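Paper for people who have to go to court
Household tips, the dull but useful sort

My tribunal bundle ran to 130 pages, 27 of which I needed and 11 of which anybody read. The dispute was with Fendska Lettings over a deposit. I won't go through it again, as my family has asked me not to. What I can pass on is how to keep legal paperwork in an ordinary house without losing it, or your temper, before the hearing.

1. Choose one place for it
Anything that arrives about the case goes to the same spot the day it arrives. The top of the fridge doesn't count. Neither does "safe", a location in our house from which no document has yet returned.

2. Keep the envelopes
Postmarks matter when the argument is over who was told what, and when. Staple each envelope behind its letter. Afaf Issa at the Tralutwood advice desk asked me for one I'd used for a shopping list, and was very polite about it.

3. Get it off the kitchen table
A hole-punched witness statement and a plate of beans can't share a surface for long. Put everything in a box with a lid that fastens, and shut it at mealtimes.

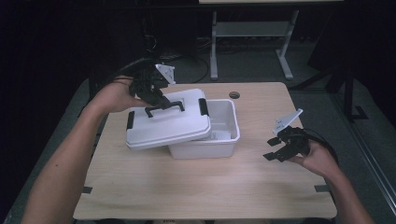
4. Number the pages last
Pencil first, bottom right-hand corner, then ink once you're certain. You won't be certain. I renumbered mine on the Wednesday before, at eleven at night, after finding a gas bill between pages 40 and 41.

5. Make more copies than you think
One for the judge, one for the other side, one for you, one for any witness. Check your own letter for the number they want and how they want it sent, as it varies. The library printer is cheaper than the shop and jams at the same rate.

6. Write out what happened, with dates
Two sides of paper at most. My first go was 1,591 words on the subject of a carpet. Marwan next door cut it to a page and left in only one adjective, "damp".

7. Don't throw it out afterwards
There may be an appeal, or a costs letter, or a cheque that fails to turn up. Mine went under the stairs in July and has been out twice.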